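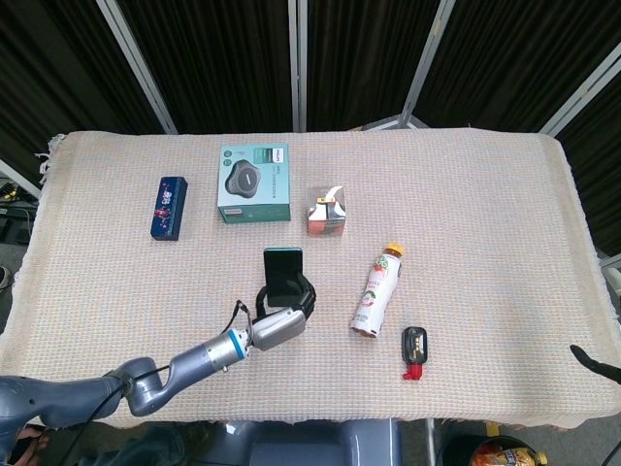
Bon, je craque, j'ai besoin d'avis sur ma nappe. C'est un tissage fin, tout en fils crème, roses et orange pâle, je l'ai achetée en juillet chez Bevham et je l'adore, sauf que je ne l'ai pas encore ourlée et que je ne sais pas comment m'y prendre. Dans le coin en haut à gauche, la frange s'effiloche et c'est là que ça m'inquiète le plus. Je la laisse sur la table toute la journée, on pose tout dessus (boîtes, bouteille en plastique, le bazar habituel quoi) et j'ai peur que ça empire au lavage. Vous feriez quoi ? Ourlet, zigzag, ou on assume la frange ?

mirabelle59
Ourlet sans hésiter ! Double repli de 2 cm, bien repassé avant de piquer, et tu es tranquille. J'ai laissé une nappe du même genre à bords bruts « pour le style », au troisième lavage j'avais des fils partout dans le tambour.

tissuetcompagnie
Pas d'accord du tout avec mirabelle59. Un double repli sur un tissage comme ça, ça va gondoler et peser dans les coins. Moi je tirerais des fils sur tout le tour pour faire une vraie frange régulière, avec une ligne de points droits juste au-dessus pour bloquer. C'est joli et ça va avec le côté un peu rustique.

Posté par nappe_en_peine
Ah oui la frange partout, j'y avais pas pensé ! Mais faut tirer les fils un par un ?? Elle dépasse à peine de la table en plus, je n'ai pas beaucoup de marge, si j'enlève 2 cm de chaque côté en ourlet j'ai peur qu'elle soit trop juste.

mirabelle59
Ah mince, si elle dépasse à peine, ça change les choses. Zigzag serré au ras du bord alors, avec un fil crème. C'est moins chic mais tu ne perds rien en largeur.

gros_bouton
Avant toute couture : c'est du coton ou un mélange ? Lave-la UNE fois, filet, 30 degrés, et remesure. La mienne venait de chez Taltier, 100 % coton, elle a perdu 7 cm en longueur. Si tu ourles avant, tu vas pleurer.

tissuetcompagnie
+1 pour le lavage d'abord, mais passe au moins un bâti à la main sur les bords sinon le coin va continuer à filer. Et oui un par un les fils, devant une série ça passe très bien :)

Posté par nappe_en_peine
L'étiquette dit coton, sans plus de détail. Bon, donc bâti, lavage, et je remesure. Pour la suite j'hésite encore, la frange me tente beaucoup mais avec le chat je me demande si c'est bien raisonnable...

gros_bouton
Avec un chat, zigzag. Je parle d'expérience.

tissuetcompagnie
Le mien s'en fiche complètement, des franges ! Fais un essai sur 10 cm avant de décider, si ça ne te plaît pas tu pourras toujours zigzaguer au-dessus et couper.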